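Pilstead Plant Labels

README, last touched Wed 17 June

What you get

A plain text list of the plant names people in Pilstead wrote on their garden labels, next to what the plants were later agreed to be. There are 1240 rows, one per label. Adwoa Akpalu typed most of them in over a wet September, and her views on other people's handwriting are preserved in the notes column.

Files

labels.csv — the main list
streets.csv — street codes, with house numbers removed after a short and loud conversation
spelling.txt — 60 ways to write "chrysanthemum," one of them correct

Columns

written: the label as found, mistakes and all. Please don't fix it. The mistakes are most of the value.
agreed: the common name we settled on. "Agreed" is generous in 12 cases, where Rizwan Malik and Ama Darko still hold different positions on what counts as a geranium.
color: one word, as given by the gardener. "Salmon" and "pink" are separate, for diplomatic reasons.
street: a code from streets.csv.
notes: free text, freely used.

Known problems

Row order means nothing. Six labels say only "nice one." Labels left from a previous owner are marked "old" when we knew, and plenty of times we didn't. Anything bought at the Wumex sale is likely to be called "mixed," which was the word on the tray.

The list covers front gardens only. Don't use it to work out what grows well in Pilstead, as a label can outlive its plant by years.

Use

Free for any purpose, including settling arguments, though it has a poor record there. Corrections go to Akua Ametepe, one per message, with the row's written name in the subject line. 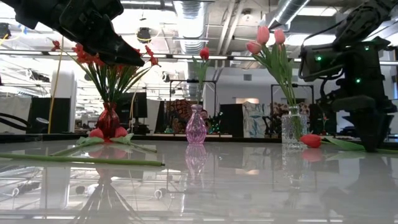 Corrections to the color column are closed until we can all be civil about "salmon."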